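Print this page
E-mail this page

Kurken Wiping Cell: Setup and Maintenance
Student project report, Turkbridge, 8 April 2025

1. Purpose
The Kurken cell is a two-arm unit that wipes flat outdoor surfaces. This report covers how the cell is set up and kept in order. Its wiping path is derived from recordings of a person doing the same job by hand.

2. Reference task
Two-handed wipe with a green cloth on weathered wood, seen from head height.
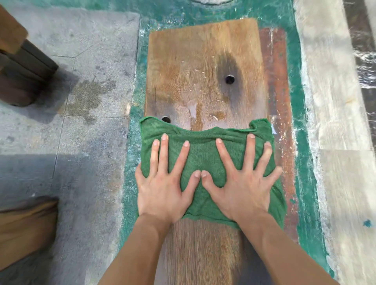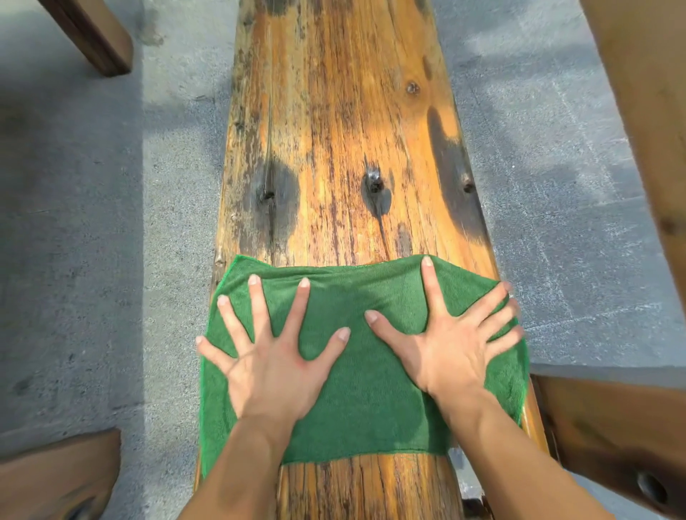
The recorded set holds 752 strokes. Strokes with a hand out of view were removed before the path was fitted, and 51 were rejected on that basis. Both palms stay flat and move together, so the arms are run as a linked pair with a fixed gap between the pads.

3. Setup
The base frame is bolted down and leveled first. Each arm is then homed against its stop, left before right. Pad height is set with a feeler gauge at both ends of the travel. If the two readings differ, the base is shimmed; the arm offsets are left alone. The cloth clamps are tightened last, with the arms powered off.

Knots and bolt holes caught the cloth hem in early trials. Pad speed was lowered to 52 mm/s and the leading edge of each pad was rounded.

4. Maintenance
The wrist seals are checked before every run. In February the right wrist encoder dropped counts after water got past its seal. The encoder was replaced with a spare from the Buckley bench, the seal was changed, and the cable exit was turned to face down. The arm was homed again and the gap reset.

Linear guides are cleaned and greased every 2000 cycles. Cloths are replaced when the edge frays enough to reach the clamp.

5. Open items
The Womholm controller still logs a false overload when both arms reverse at once. A delay on the left arm clears it but leaves an uneven overlap at the end of the stroke.

Print this page
E-mail this page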